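## Cleaning glossy ceramic floor tiles under a table

Suits glazed tiles with thin grout lines. Not for unsealed stone.

1. Move the chairs off the tiles and vacuum with the brush bar switched off.
2. Mix 50 mL of neutral pH cleaner into a bucket of warm water. Do not use vinegar on the grout.
3. Wring the flat mop well. Start under the table and work back toward the doorway.
4. Go over the grout lines with a soft nylon brush, following the colour of the joint to find missed patches.
5. Rinse 2 times with clean water, then buff with a dry microfibre cloth.

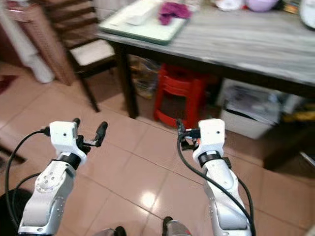
*Glossy beige-pink tiles with thin grout lines, running back beneath the table.*

Check for streaks at a low angle to the light.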